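6 Demonstration set-up for visitor sessions

This section covers the two-hand pick-and-place demonstration on the Banix hand-held gripper pair, as run on open days and customer visits. It assumes that the grippers have been unpacked and checked as described in section 3. For permanent installation, see section 9.

6.1 Preparing the area

1. Choose a floor area with low-pile carpet or a matte hard surface. Glossy floors reflect light back toward the tracking camera and shorten the usable range.
2. Lay the two aluminum rails and set the spacing to 1360 mm, measured between the inner grooves at the table end. Tighten the end bolts by hand first, then with the 4 mm key.
3. Place the table between the rails. The cable hole goes on the side away from the operator.
4. Fit the side clamp plates and check that the tabletop does not rock when pressed at each corner.
5. Hang the dark curtains on both sides. They should reach the floor.
6. Switch on the overhead lights and leave them on for the rest of the set-up. Do not adjust exposure until the lights have reached full brightness.

CAUTION: Route all floor cables outside the visitor path. A loop of cable behind the table is acceptable if the area is closed to visitors. Loose cable in front of the table is not.

6.2 Connecting the grippers

1. Connect the left gripper to port L on the Belarow interface box and the right gripper to port R. The plugs are identical, and the software does not detect a swapped pair.
2. Run each cable from the bottom or back of the gripper toward the operator. Leave enough slack for full arm extension.
3. Power on the interface box. Wait until both status lights stop blinking.
4. Open and close each gripper fully, 8 times. The opening shown on the monitor should return to the same value each time. If it drifts, repeat the zero procedure in section 4.2.

NOTE: Long sleeves are fine as long as the cuff does not cover the trigger. Remove watches and bracelets before picking up the grippers.

6.3 Running the demonstration

The standard visitor task uses a small dish rack and a flat mesh pad. Both are light, and the pad can be held by its edge without closing the gripper fully. Other household items may be used if they weigh less than 264 g and have at least one edge thin enough to fit between the fingers.

1. Place the dish rack near the center of the table with its handle toward the far side. Leave it empty.
2. Place the pad within reach of the right gripper.
3. Stand at the near edge with both grippers held above the table, and start recording.
4. Pick up the pad with the right gripper. Close slowly until the pad no longer slips – more force will bend it.
5. Turn the pad until its long side lines up with the rack.

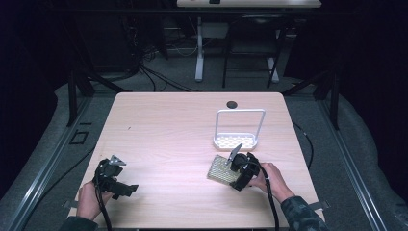 6. Lower the pad into the tray and open the gripper. Keep the left gripper clear of the handle unless the rack has to be steadied.
7. Back both grippers away from the rack and stop recording.

One complete pass takes about a minute at demonstration speed. Experienced operators tend to work faster than visitors can follow. Slow down at steps 4 and 6, where most questions come up.

CAUTION: Do not pass a gripper from hand to hand across the table while recording. The tracking will continue to run, but the left and right paths will be wrong for the remainder of the file.

6.4 Visitor participation

Visitors may operate the grippers under supervision. Let each visitor practice opening and closing with nothing between the fingers before attempting the pick. Left-handed visitors may hold the pad in the left gripper, in which case select "Mirror task" in the Prolham software before recording.

Keep other visitors outside the rails. Sessions recorded by visitors are stored in the folder "Guest" and are not included in the training export unless moved manually.

6.5 Troubleshooting

Tracking lost when the arm is extended: the operator is standing too far back. Move closer to the table edge.

Pad slips out during rotation: inspect the finger surfaces for dust and wipe with a dry cloth. Do not use alcohol on the finger surfaces.

Delay between hand and monitor: close any other program that is using the camera feed. If the delay remains, restart the interface box – restarting the computer alone does not clear it.

6.6 Packing up

Power off the interface box before unplugging the grippers. Coil each cable loosely and store the grippers with the fingers closed. Rails can stay in place overnight if the curtains are drawn and the area is closed off.

© Stankevičius Automation | Contact support | Back to top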